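3.2 Surface wear and residue retention in metal holding bins

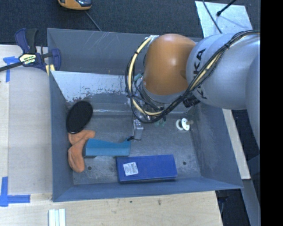
Figure 2. Metal bin with scuffed floor and worn rear panel.

The first part of the study dealt with how much fine grain dust stays behind in a bin after it has been emptied. Earlier work by Tian and Yan treated the inner surface as uniform, and gave one retention value for the whole bin. Our early weighings at the Akmont site did not fit that model. Bins of the same size and age gave different values, and the spread was too wide to be put down to the scale.

We therefore scored wear separately for the floor, the walls and any fitted panel. Each surface was given a grade from 0 (as supplied) to 4 (coating lost over most of the area). Scratches and scuffs were graded by how much of the surface they covered. Depth was not measured, as the gauge on hand could not be used on sloping walls. Grading was done by one author and checked by the other, and where the two grades differed the higher was kept.

Test loads were made up from milled barley passed through a 400 micrometre sieve. The grain came from a single October harvest and was stored in sealed drums until needed. Each load was left in the bin for 33 minutes, then tipped out by hand at a fixed angle. The dust left behind was brushed into a tray and weighed. Room humidity was logged at the start and end of each run, and runs with a change in humidity during the holding time were thrown out and repeated. In all, 270 runs were kept.

Retention rose with floor grade up to grade 2 and then levelled off. Wall grade had little effect on its own – most of the dust on the walls came away when the bin was tipped, whatever the state of the finish. Panels behaved differently. Where the lower edge of a panel was uneven, dust gathered along it and was slow to brush out, and these runs account for most of the high values in the Lundero set.

This agrees in part with the Jiang model, which allows for edges but treats them as straight. A straight edge of the same length would be expected to hold less dust than we recorded. We did not try to fit a correction term, given the small number of panel grades in the sample. The effect of drain holes was also left out of the analysis; all holes were plugged before loading, and dust found on the plugs was added to the floor total.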